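Visita ao clube de robótica da escola de Andton

9 de abril de 2026

Fui a Andton a convite de Lindsay Ormsby, que dá aulas de tecnologia na escola secundária e dirige o clube de robótica desde que ele existe. O clube está a preparar a prova de manipulação do torneio Tawhiri, marcada para maio, e abriu a sala durante uma tarde a professores de outras escolas. Éramos poucos visitantes, quase todos de estabelecimentos que ainda não têm clube e querem saber por onde começar.

A escola fica a dez minutos a pé da estação. A sala do clube é no piso de baixo, ao fundo do corredor das oficinas, e foi em tempos a arrecadação de material de desporto. Tem 16 alunos inscritos, divididos por dois turnos. Os mais novos trabalham com carrinhos seguidores de linha e só passam para os braços no segundo ano.

A visita começou com uma apresentação curta de Ataahua Doolan, aluna do último ano e capitã da equipa que vai à prova. Explicou o regulamento sem ler papéis. Cada equipa recebe uma mesa com objetos do dia a dia e uma lista de tarefas: empilhar, agrupar, mudar de sítio, pousar sem deixar cair. A posição inicial dos objetos muda de uma ronda para outra, de modo que não serve de nada gravar um percurso fixo. Perdem-se pontos por cada objeto derrubado, mesmo que não faça parte da tarefa.

A equipa chama-se Zirkgate, nome escolhido por votação e que ninguém me soube explicar. Os alunos registam cada tentativa num caderno, com a tarefa, o resultado e o motivo da falha. Já vão em 900 tentativas desde o início do ano letivo. Folheei algumas páginas. As falhas mais frequentes são a pinça fechar demasiado cedo e o objeto rodar quando é largado. Os alunos contaram que os copos de plástico lhes deram mais trabalho do que os cubos de espuma, por cederem quando a pinça aperta demais.

Perguntei pelo dinheiro. A escola dá 200 euros por ano para consumíveis e o resto vem de uma empresa local, a Kollum, que também recebe dois alunos em estágio no verão. Os objetos de treino foram trazidos de casa.

Depois passámos às mesas. Vimos várias tentativas seguidas, com um aluno nos comandos e outro a apontar. Não se fala durante a tentativa, regra da professora, e os comentários ficam para o fim. 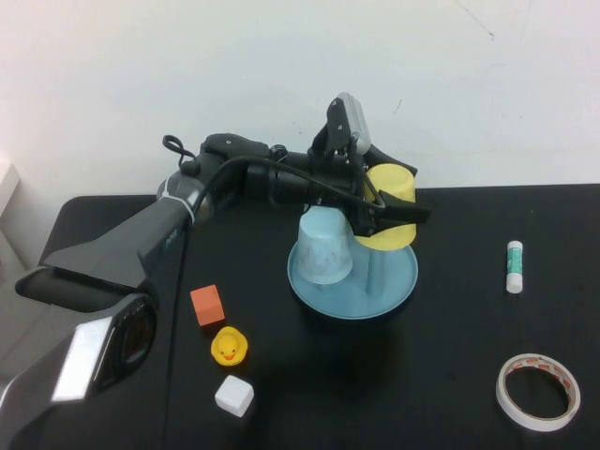 O turno acabou às cinco e meia. Na conversa final, Lindsay Ormsby insistiu em que um clube novo deve começar por uma só mesa e poucas tarefas, e só comprar mais equipamento quando os alunos já souberem dizer por que razão uma tentativa falhou. Deu-nos cópias da folha de registo, que vou adaptar para a nossa escola.

Ficou combinado que dois dos meus alunos assistem à prova de maio. Falta tratar das autorizações e do transporte. Quem quiser a folha de registo pode pedir-ma na sala de professores.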